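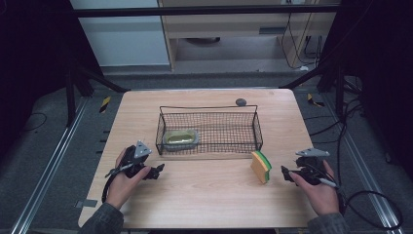 The Morkix handheld gripper pair was on demonstration at the Curik open day on 29 September 2024, and visitors could book a slot of 19 minutes at the table. I used mine to judge the hardware and left the software to others. Each unit is a black two-jaw gripper with a perforated triangular marker plate on top and its own cable. The test objects included a wire-mesh basket and a kitchen sponge with a green scouring layer, stood on its edge.

Jaw travel is smooth and the trigger has little play. The sponge is easy to take by its narrow side. Small flat items inside the basket are harder, as the jaws are wide and the basket walls limit the approach angle.

The cables are the main weakness. They pull slightly at the wrist when the arms cross, and after 8 transfers I was steering round them by habit. The plates also make each unit top-heavy.

Staff quoted 132 recorded transfers per session. I managed far fewer.

Build quality: good. Comfort: fair. A lighter cable is promised for June. I would wait for it.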